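Ollside Basket Care Oil, 180 ml

Item number 3066
Price: $14 per bottle
In stock, leaves our warehouse in two working days

Ollside is a light oil for wicker, rattan, willow and other woven plant material. It feeds strands which became dry from heating or from many years in the sun. The oil is clear, it has a weak smell of orange peel, and it does not leave a sticky layer when it is used thin.

We developed it in our workshop in Grutside, where we repair chair seats and old baskets. For a long time we mixed the oil only for our own repairs. Then customers began to ask for a small bottle to take home, and so it became a product.

How to use

Remove the dust first with a soft brush. A vacuum cleaner with brush head is also good, on the lowest power. If the piece is dirty, wipe it with a damp cloth and let it dry for one full day.

Shake the bottle. Put a little oil on a cotton cloth and rub along the strands. For deep weave and twisted borders please use the Wragg brush (sold separately), which has long and soft hair. Wait 20 minutes, then wipe off everything that was not absorbed. One bottle is enough for three or four medium baskets.

Do not use on painted pieces, on paper cord or on plastic weave. On light willow the color can become a little warmer, so please test it on the bottom side first.

Important: cloths with oil can heat up by themselves. Spread them flat outside to dry, or keep them in water in a closed metal can before you throw them away.

Questions from customers

Can I put bread or fruit in the basket after?
We recommend to wait one week and to use a napkin. The oil is not tested for direct contact with food.

My basket makes cracking sounds when I lift it. Will the oil help?
Often yes, when the strands are only dry. If they are already broken, the oil cannot join them – for this you need a repair.

What is the difference to Bano?
Bano is our wax. It gives more shine and protects from splashes, but it does not go deep. Many people use first Ollside and two days later Bano.

Delivery

Shipping is free for orders from $149. We cannot send the oil by air, so please allow more time for islands. The next production is ready on 23rd February, and the large bottle will be available again from this day. For shops and workshops we have the oil in canisters, please write to Kevin Correa for a price list.

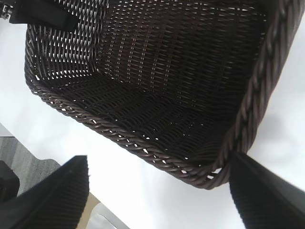

Store the bottle upright and away from frost. After opening, the oil stays good for one year. If it becomes thick in a cold room, stand the closed bottle in warm water for a few minutes and shake it again.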